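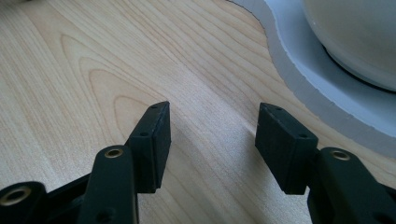
I put off dealing with our kitchen table for way too long. It came from a little shop called Kivley four years ago, and for most of that time I cleaned it with whatever spray happened to be under the sink (sorry, table!). Then in January I finally read up on looking after pale wood, and the first thing I learned was to look at the grain before you touch anything. On a top like mine you get those stacked arches on one side and long straight streaks running off the other, and it all goes on a slant, so wiping "lengthwise" isn't quite the same as wiping with the grain. I follow the streaks now, even if it means standing at a funny angle.

For everyday crumbs and sticky spots I use a soft cotton cloth, wrung out until it barely feels damp, with one small drop of dish soap in a bowl of warm water. Go over it again with plain water, then dry it right away with an old dish towel. Please don't let it air dry!

Water rings are a different story. If the ring is white, try a dry cloth and a little patience first - mine faded overnight. Dark rings have usually gone deeper, and I leave those alone until I'm ready to sand.

About sanding: go lighter than you think. I use a fine paper wrapped around a cork block, always along the grain, and I wipe the dust off every few passes so I can see what I'm doing. Sand a patch bigger than the mark or you'll end up with a dip that catches the light every single morning. Ask me how I know.

Afterward I rub in a thin coat of Wysocka clear oil with a lint-free rag, wait 15 minutes or so, and buff off every bit that hasn't soaked in. Pale wood can turn yellow with some oils, so test the underside first. And lay your oily rags out flat outdoors to dry, well away from anything that burns - never wad them up in the trash, they can catch fire by themselves.

Next up is the bench, which has a candle wax problem.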